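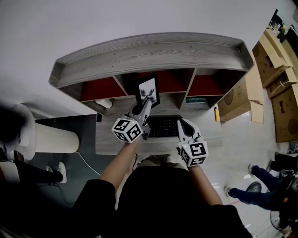 Westeck handheld gripper pair — worth 700 bucks?

Forum: Kits and Hardware > Data collection

clistus
My pair of Westecks showed up in May and I've put 11 hours on them so far, mostly desk tidying tasks. In the pic I've got the left one up against the bottom of a picture frame leaning on the front of the hutch, which is the task I keep going back to. The frame leans, so you have to get the finger pad on the lower edge without shoving the whole thing sideways, and you find out fast how much you miss having a wrist that bends!

Good stuff first. The marker cubes on the base are solid, no wiggle at all, and tracking has picked them up in nearly every session. The pads are grippy. The body is longer than I'd like, though, and working that close to a keyboard I kept bumping keys with the heel of the thing. Anyone else?

binska
Nice. How's the trigger spring? I tried a friend's pair and my left hand was toast after one session.

clistus
Stiff. I swapped to the lighter spring in the bag (there's a little baggie taped under the foam, I almost threw it out) and it's a lot better. Now the fingers don't snap open as quick, but I can live with that.

huỳnh_builds
Gonna disagree on the price. 700 for two plastic grippers and a couple of printed cubes is steep. I printed my own set, glued paper markers on cubes, and it works fine. Took me 3 tries to get the fingers to close square, okay, but filament is cheap.

Torquil Rankin
Works fine until the paper lifts at a corner. I ran a homemade set all winter and had to toss a bunch of recordings when one face peeled and the pose started jumping around. What you're paying Westeck for is the calibration file that matches the cubes. Whether that's worth it depends how much you hate recalibrating — I hate it a lot.

huỳnh_builds
Matte label stock, not paper and glue stick. Mine haven't lifted. And you can calibrate once and save the file, it's not some dark art.

Torquil Rankin
Fair, I did use a glue stick.

binska
lol

@clistus do you lose the cubes when your arms cross? That's my big worry with markers, I do a lot of reaching across.

clistus
Yeah, sometimes. If the left forearm covers the right cube you get a gap, and short ones get filled in okay but long ones don't. I try to keep one hand per side. With the setup in the pic, left hand in the middle of the hutch and right hand over to the right, I don't have trouble.

Also the head camera sees a ton of my black clothes at the bottom. Doesn't seem to bother the tracking any.

huỳnh_builds
What about small stuff? Can you pick up a pen with those pads?

clistus
Pen yes, flat card no. I tried a card 9 times and got it once, by dragging it off the edge of the desk. There's supposed to be a thinner fingertip set but it's been out of stock every time I look.

Torquil Rankin
Email them about the tips. They had some sitting in a drawer when I asked, and shipped them with my replacement pads.

clistus
Oh sweet, doing that tonight. Will post back when they get here.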